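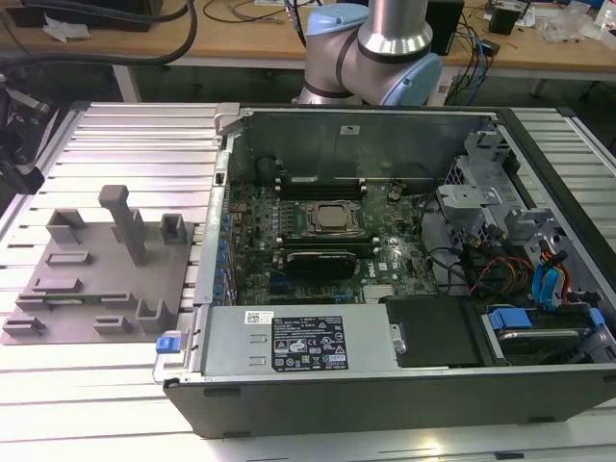
## Can a robot fix your computer yet?

Every July I get a letter or two asking when a machine will finally do the fiddly jobs for us, and this year Elis Edwards wrote in about the old desktop under his desk (hello, Elis!). So I went over to Pitbridge, where Sioned Pumphrey and Mitiku Abdella have been trying to teach an arm to do the sort of work that any repair counter does before lunch, and I stayed far longer than I meant to.

Sioned says memory modules are her favorite test. You and I line one up, press down and feel the click in our thumbs, but an arm has to find the slot, get the stick straight and push hard enough without bending the board.

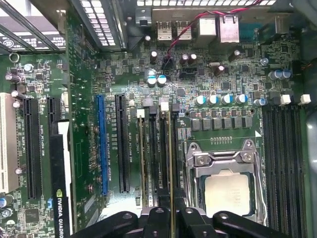
There's so little room for fingers in there, too, and I say that as somebody who once spent a whole evening hunting for a dropped screw. Mitiku told me they logged 257 tries at a single module this spring, and 100 of them went in cleanly. I thought that was wonderful! He was less impressed — a customer with 2 sticks of memory won't wait for the lucky one.

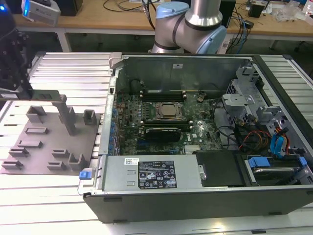 Cables are harder still, they both say, as they never lie the same way twice. Sioned's guess is 5 more years before a shop could leave an arm alone with a job like Elis's, so he may want to keep his screwdriver handy.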